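Simulation Software Review, Spring Meeting
Saturday, 10 a.m., back room at Callberg

Present: Hongjun Cao, Gavin Mowat, Ildikó Csonka, Min-kyu Ok (by phone, dropping out now and then) and me, Heather Cowie, taking the notes again.

1. Last time
Read and agreed, with one fix: I had Gavin down as buying the license already and he wants it known that he has not bought anything!

2. Hendura trial
Most of the morning went on this one. Hendura is the simulator package Stevik sells, and we're on the free trial until the end of May. Hongjun set up a pick task with the arm over a plain surface and brought it up on the big screen (the cable worked once Ildikó held it at an angle).

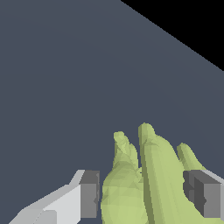
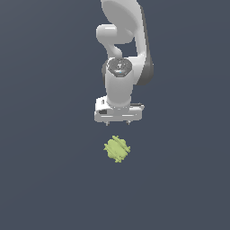
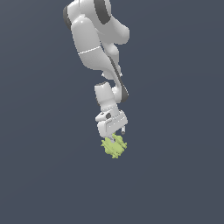

The license is 900 dollars a year for one seat, or 1,410 for two, and we went back and forth on that for a good while. Gavin likes how quick it was to get going and said so more than once. Ildikó was less sold. She pointed at the green thing held under the gripper, all knobs and points, and asked how the package decides where a finger touches a shape like that, and whether she can change it herself. Hongjun thinks you can set it per object but hadn't found the page in the manual. I asked about the faceted hand shape as well, because I'd want smoother models before I showed this to a customer, and Min-kyu said (I think, the line was bad) that you can load your own.

We all want to know if the second seat can be shared between two laptops. The Stevik price sheet doesn't say.

Agreed: no purchase yet. Hongjun to write to Stevik about the seat and the contact settings. Ildikó to try 10 objects of her own choosing and send us her notes, good or bad.

3. MacBrayne quote
They want to sell us a support plan to go with whichever package we pick. Gavin read it out and we all felt it was early days for that. Left on the table. Gavin to tell them so, nicely.

4. Anything else
Min-kyu asked if we could start later next time, as it's evening where he is. Fine by me, and nobody objected. Gavin still has my extension cord and says he'll bring it.

Closed just before lunch. Next meeting same room, time to be sent around by me.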